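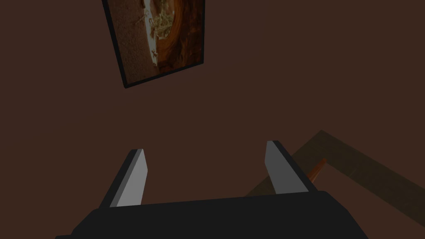 Somebody should ask to see the invoices, a reader from Ernel wrote to us after the claim about the Lamptey Chapel tiles went up on the chapel's website in May. It was a fair point then and it still is. So far there are no invoices to see.

The claim is a big one. According to Jikelura, the heritage group that has been cataloging the chapel's interior, all 238 of the painted tile panels on the nave walls came from a single maker, the old Ikari pottery, and were put up in one continuous campaign. If that is right, Lamptey would have the most complete set of Ikari work anywhere, and the group is already using the phrase "of national importance" in its appeal for repair money.

Look at the report itself and the ground gets softer. It runs to 208 pages, most of them photographs and condition notes, and these are careful and useful. The section on who made the panels takes up less than four. It says that 98 panels carry the Ikari mark on the back or along the lower edge. The other 140 are given to the same pottery "on grounds of style and color," with no mark, no order book and no letter to go with them.

Style is a shaky thing to lean on here. Potteries of the period copied each other freely, and painters moved between them and took their patterns along. The lily border that the report treats as an Ikari signature turns up in at least three other churches in the county, and in one of those the tiles are known to have been bought from a builder's catalog.

There is also the matter of the north wall. The panels there are slightly smaller than the rest and set in a grayer mortar. Jikelura says this comes from a repair after a roof leak, with the original tiles taken down and put back. Tiles do not shrink when they are moved. The report does not give the sizes panel by panel, so anyone who wants to check will have to bring a tape measure.

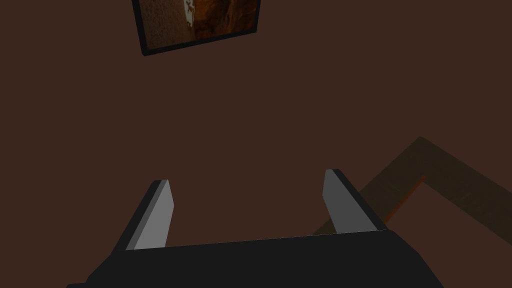
The color argument is the weakest part of the case. Jikelura matched the brown background of the unmarked panels by eye against the marked ones and found them "the same throughout." Fired glaze is almost never the same throughout, even on tiles from one kiln load. It pools in corners, thins at the edges and picks up specks. The reddish-brown in the rendered image is flat and even, without a seam or a marking on it, and that is how the report makes the nave walls sound. Anyone who has stood in the chapel on a bright morning will remember something much patchier. A small glaze sample from the two groups, sent to a lab, would say more than a page of adjectives.

Asked about testing, the group said that it would be "considered at a later stage," once the repair appeal is under way. That seems the wrong way around. People giving money to save the work of one pottery have a right to know whether it is the work of one pottery.

None of this means the panels should be left alone. Several on the south side are loose, the damp behind the font is real, and the wall would be worth fixing if every tile on it had come out of a catalog. The appeal could say so plainly and leave the maker as an open question.

The chapel says the full report can be read at the vestry desk from 10 a.m. to noon on open mornings. Copies of the photographs of the 98 marks are promised for the website. The Ikari order books, if they survive, have not been found, and the report does not say where anyone has looked.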